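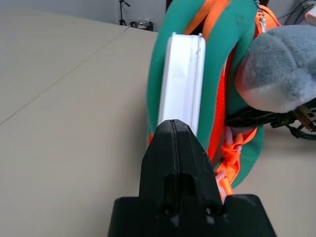
Section 3. Charging and Storing the Navik Portable Battery

Read this section before the first charge. The instructions apply to the Navik battery and to the Puma wall adapter supplied with it. Revision 2019-07-28.

3.1 Before the First Charge

1. Take the battery out of its sleeve and peel the film from the contacts.
2. Check the case for dents, cracks or swelling. Do not charge a damaged battery.
3. Let the battery stand at room temperature for 2 hours if it was delivered in cold weather.
4. Connect the adapter to the wall outlet, then plug the cable into the port marked IN.
5. Charge until all lights on the side stay on. The first charge may take longer than later ones.

NOTE: The port marked OUT does not accept a charge. Connecting the adapter to it will not harm the battery, but the lights will remain off.

3.2 Where to Charge 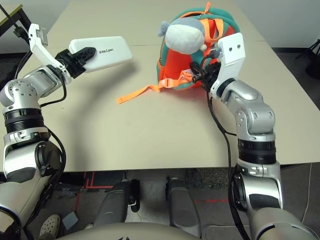 Charge the battery on a hard, level surface that does not trap heat. Beds, sofas, carpet and stacks of paper are not suitable. Keep the vents on the short side of the case clear, and leave a hand's width of space between the battery and any wall. A plain table, such as the beige one shown, meets these requirements once soft things like the backpack are cleared off it. Keep the cable away from the table edge so that it cannot be pulled down by a passing person or pet.

CAUTION: Do not charge in direct sunlight, in a parked vehicle or inside a closed drawer.

CAUTION: If the case becomes too hot to hold, unplug the adapter at the wall first. Move the battery outdoors only if this can be done safely.

3.3 Connecting a Device

1. Plug the device cable into the port marked OUT.
2. Press the button once. The lights show the remaining charge.
3. To stop, hold the button until the lights go off, then remove the cable.

NOTE: The battery turns itself off when the connected device draws very little current. Small earphones may need a second press of the button.

3.4 Storage

1. Charge or discharge the battery until half of the lights are on.
2. Remove all cables.
3. Store in a dry place, away from keys, coins and other metal objects.
4. Check the charge every 3 months and top up as needed.

Capacity falls with use. After 800 full cycles a shorter running time is normal and is not covered by the warranty. Replace the battery after 1000 full cycles.

3.5 Disposal

Do not put the battery in household trash. Tape over the contacts and take it to a battery collection point. Batteries may also be returned to the Rituven service counter in Miltbridge, with or without the original packaging. Adapters and cables go in the bin for small electronics.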